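Adjusting the doors on frameless kitchen cabinets

Applies to: full-overlay doors on 35 mm cup hinges with clip-on arms and two-part mounting plates
Tools: No. 2 Pozidriv screwdriver, 1,000 mm straightedge, feeler card or offcut of known thickness, pencil, masking tape
Revised: November

Doors on frameless cabinets go out of alignment for three reasons: the carcass has moved, the mounting plate screws have loosened, or the hinge was never set properly at installation. Adjusting the hinge will hide the first two for a while, but the gap will come back. Work through the checks in order before touching any adjustment screw.

1. Check the carcass

Open both doors and measure the diagonals of the cabinet opening, corner to corner. On a square carcass the two figures match. A difference of up to 2 mm can be taken up at the hinges. Anything greater should be corrected at the levelling feet (base units) or the hanging brackets (wall units).

For base units, remove the kickboard and turn the foot under the low corner until the diagonals agree. Kickboards are normally held by spring clips and pull straight off. If the unit is screwed to its neighbour, back off the connecting screws half a turn first, then retighten.

For wall units, the bracket is in the top rear corner, usually behind a plastic cover. The upper screw generally raises and lowers the cabinet and the lower one draws it to the wall, but some makes reverse this. Empty the unit before adjusting. Do not back the draw screw right out.

2. Check the mounting plates

Press each plate with a thumb while moving the door. No movement should be felt between plate and side panel. Tighten loose screws by hand. A driver set to high torque will strip particleboard on the first pass.

If a screw spins without biting, remove the plate and repair the hole:

Drill out to 8 mm, to the depth of the original hole. Put tape on the bit as a depth stop.
Glue in an 8 mm hardwood dowel with PVA and leave overnight.
Trim flush with a sharp chisel.
Mark the centre and drill a 2.5 mm pilot.
Refit the plate.

3. Identify the adjustment screws

Most clip-on hinges have three adjustments.

Side (overlay): the front screw on the arm. Moves the door left or right.
Depth: the rear screw or cam. Moves the door toward or away from the carcass.
Height: a cam on the plate, or slotted holes in the plate itself.

Older Kerko plates have no height cam. On these, loosen both plate screws on every hinge, shift the door, and retighten while a second person supports the weight.

4. Set the height

Start with the door that has the most hinges, normally the pantry. Lay the straightedge across the top edges of adjacent doors and bring the rest to the pantry line. Turn the cams on one door by equal amounts so that each hinge carries its share of the load.

5. Set the side gap

The usual gap between paired doors is 3 mm. Use the feeler card at the top, middle and bottom of the door.

Gap even but too wide or narrow: turn all side screws the same amount, in the same direction.
Gap tapers: adjust the top hinge only, by quarter turns, and recheck after each.
Gap correct at both ends but wrong in the middle: the door is bowed. Hinge adjustment will not correct this.

Work from one end of the run to the other. Correcting a door in the centre of a run first will mean doing it again.

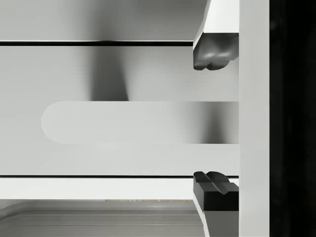 White and light grey cabinetry.

6. Set the depth

The back face of the door should sit parallel to the front edge of the carcass, with clearance for the bumpers. Check that the hinge side does not bind when the door is opened slowly. If it binds, move the door out at both hinges by half a turn. Tighten any depth locking screw afterward. Cam-type hinges do not have one.

7. Bumpers and soft-close units

Replace missing bumpers before judging whether a door is flush. A door with one bumper will look twisted. Fit two per door, top and bottom on the opening side, all from the same pack.

Where soft-close is built into the hinge, a small switch on the cup turns it off. Light doors often need only one active damper. With both on, a narrow door may stop short of closed.

Spare parts

The Plitthorpe and Cliltico ranges share a 9 mm hole offset and their plates are interchangeable. Carhuamaca plates are not compatible with either. Measure the offset from the old plate before ordering.

Text by Jairo Agudelo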